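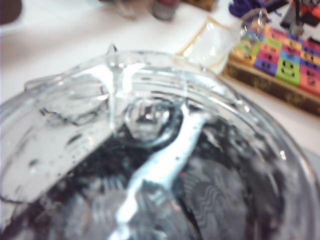 What does the depth of growing medium in a clear plastic tub change for cress seedlings kept under a lid?

Mostly how long the surface stays moist; the number of seedlings that come up is affected much less.

Germination in Closed Tubs: Project Report
Cellthorpe College, Plant Science module
July 2018

1. Background

Small closed tubs are a common way to raise seedlings on a windowsill. The lid slows the loss of water, so the grower waters less often. The drawback is that very wet compost holds little air, and seeds lying in it may rot before they open. The project compared a shallow and a deep layer of the same compost in tubs of the same make, to see which gave the better result over a short run.

The work was carried out in the Isbridge teaching room, which has a north-facing bench and a sink. The room is not heated at night.

2. Materials

Tubs: clear plastic, round, with loose lids, supplied by Koskela.
Compost: Dadutico fine seed compost, sieved before use. One bag was enough for the whole run.
Seed: plain garden cress, 200 seeds in total, divided equally between the two depths.
Water: tap water left to stand overnight.
Other: kitchen scales, plastic spoons, ruler, labels, notebook.

3. Method

The tubs were washed, rinsed and dried with paper towel. Compost was spooned in and levelled by tapping the tub on the bench. It was not pressed down. The shallow layer came up to the first mark on the ruler and the deep layer to the second, the deep layer being twice the shallow one.

Seed was scattered on the surface and left uncovered. Each tub was watered slowly down the inside wall so that the seed was not washed into one corner or heap. The lid was then laid on loosely. The tubs were weighed with their lids on at the start and again each morning. No water was added after the first day unless the surface had turned pale.

Water that had gathered on a lid was shaken back into its own tub before weighing. This step was added on day 2, so the first set of weights is less reliable than the rest.

4. Results

The total starting weight of the shallow tubs was 1198 g. The deep tubs came to 3574 g in all, as more of them were set up, and for this reason total weights are not compared between groups. Loss of weight was worked out for each tub as a share of its own starting weight.

The shallow tubs lost a larger share each day and needed water again before the end of the run. The deep tubs did not. Seedlings appeared first in the shallow tubs, but the deep tubs had caught up by the final count and the difference between them was too small to rely on. White mould was noted on the surface of two deep tubs, both from the end of the bench nearest the sink.

5. Sources of error

Compost stuck to the underside of some lids and was lost when they were wiped. Seeds were harder to count through the wall of the tub than from above, as the curved plastic bends the view near the edge. Later counts were all made from above with the lid off. The unequal number of tubs in each group was a planning fault and should be put right in any repeat.

6. Further work

A second run is planned for October, when the room is cooler, with equal groups and with the lids weighed separately. A coarser compost could be tried in the deep tubs to let in more air.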